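Handgreifer klemmt: Flamau stoppt Aufnahmen an mehreren Plätzen

Drucken | Per E-Mail senden
Geteilt: 40 | Kommentare: 9

Pileck. Der Betreiber Flamau hat in seiner Halle in Pileck einen Teil der Arbeit mit handgeführten Robotergreifern unterbrochen. Anlass ist ein Zwischenfall am Donnerstag, bei dem sich ein Greifer der Baureihe Terkus nach dem Loslassen des Bedienhebels nicht mehr öffnete. Eine Mitarbeiterin wurde an zwei Fingern der linken Hand gequetscht. Nach Angaben des Unternehmens wurde sie im Betrieb versorgt und anschließend ambulant behandelt. Sie ist für den Rest der Woche krankgeschrieben.

Der Vorfall ereignete sich kurz nach 14 Uhr an einem Platz, an dem das Öffnen und Schließen kleiner Schubladen sowie das Einsortieren von Kleinteilen aufgenommen wird. Die Beschäftigten führen dabei in jeder Hand einen Greifer. Bewegung und Greifkraft werden aufgezeichnet und später zum Anlernen von Roboterarmen verwendet. Die Mitarbeiterin hatte nach Darstellung von Flamau mit dem rechten Greifer eine Schublade gefasst. Als sich die Backen nicht lösten, legte sie den linken Greifer ab und versuchte, die Schublade mit der freien Hand herauszuziehen. In diesem Moment schloss der Greifer noch einmal nach.

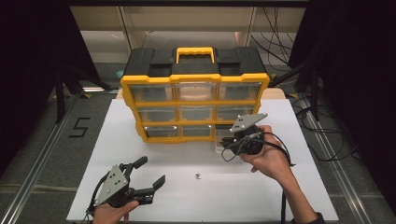
Die Stromversorgung wurde von einer Kollegin am Nebenplatz über den Hauptschalter getrennt. Einen eigenen Abschalter an den Greifern gibt es bei der betroffenen Ausführung nicht. Der Hauptschalter ist an der Rückseite des Arbeitsplatzes angebracht und von der Bedienseite aus nur zu erreichen, wenn man um den Platz herumgeht. Diesen Punkt hatte die Belegschaft nach Informationen dieser Redaktion schon im Frühjahr bemängelt. Flamau bestätigt, dass ein entsprechender Hinweis vorlag. Eine Änderung sei geplant, aber noch nicht umgesetzt gewesen.

Als Ursache nennt das Unternehmen nach einer ersten Prüfung einen Wackelkontakt in der Zuleitung. Der Stecker am Greifergehäuse hatte sich auf einer Seite gelockert. Dadurch ging das Signal des Bedienhebels verloren, während der Motor weiter mit Strom versorgt wurde. Die Steuerung wertete das fehlende Signal als gehaltenen Hebel und hielt die Backen geschlossen. Als der Kontakt für kurze Zeit wiederkam, fuhr der Antrieb nach. Vorgesehen ist eigentlich, dass der Greifer bei Signalverlust stromlos wird und sich von Hand öffnen lässt. In der zuletzt aufgespielten Fassung der Steuersoftware war diese Funktion abgeschaltet. Wer das veranlasst hat und wann, wird noch geklärt.

Die Leitungen gelten in der Halle seit Längerem als Schwachstelle. Sie werden bei jeder Handbewegung mitgeführt und dabei dicht am Gehäuse gebogen. Flamau tauscht sie nach einer festen Zahl von Durchgängen aus, zuletzt waren es 2000. Der betroffene Greifer hatte seit dem letzten Wechsel 387 Durchgänge hinter sich, lag also weit unter dieser Grenze. Der Hersteller der Leitungen, die Firma Đào, hat das beschädigte Stück zur Untersuchung erhalten. Dort will man sich vor Abschluss der Prüfung nicht äußern.

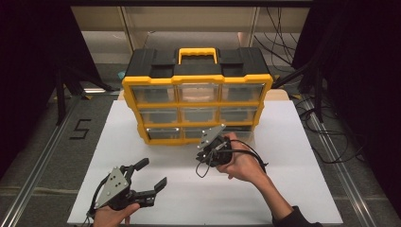 Neun Greiferpaare aus derselben Lieferung sind vorerst gesperrt. Die übrigen Plätze arbeiten weiter, allerdings mit einer älteren Fassung der Steuersoftware, in der die Abschaltung bei Signalverlust noch aktiv ist. Vor jeder Schicht müssen die Stecker nun auf festen Sitz geprüft und das Ergebnis in eine Liste eingetragen werden. Außerdem gilt die Anweisung, bei einem klemmenden Greifer nicht in die Nähe der Backen zu fassen, auch nicht, um ein Teil oder eine Schublade freizubekommen. Zuerst ist der Strom abzuschalten.

Die zuständige Aufsichtsbehörde wurde nach Angaben von Flamau am Freitagmorgen unterrichtet. Ein Termin für eine Besichtigung steht noch nicht fest. Der Betriebsrat fordert, die gesperrten Geräte erst wieder auszugeben, wenn an jedem Platz ein Abschalter auf der Bedienseite vorhanden ist. Er verlangt zudem, dass Änderungen an der Steuersoftware künftig schriftlich angekündigt werden. Die Geschäftsführung hat den Einbau der Abschalter zugesagt, nennt aber keinen Zeitpunkt. Die nötigen Teile seien bestellt.

Zur Höhe der Greifkraft machte das Unternehmen auf Anfrage eine Angabe: Bei den Greifern dieser Baureihe ist sie auf 40 Newton begrenzt. Schwere Verletzungen seien damit nach eigener Einschätzung nicht zu erwarten. Der Betriebsrat hält dagegen, dass die Begrenzung ebenfalls über die Software eingestellt wird und deshalb bei einem Fehler dort keine Sicherheit biete. Eine mechanische Begrenzung, etwa über eine Rutschkupplung, haben die Geräte nicht. Ob sie nachgerüstet werden kann, will Flamau mit dem Lieferanten besprechen.

Die Aufnahmen mit den Schubladen sollen in der kommenden Woche an zwei anderen Plätzen fortgesetzt werden. Die Daten vom Unfalltag werden getrennt gesichert und stehen der Aufsichtsbehörde zur Verfügung. Für die laufenden Aufträge rechnet das Unternehmen mit Verzögerungen von wenigen Tagen. Beschäftigte der gesperrten Plätze werden bis dahin bei der Durchsicht älterer Aufnahmen eingesetzt, der Lohn wird in voller Höhe weitergezahlt.

Zuletzt aktualisiert: 16:20 Uhr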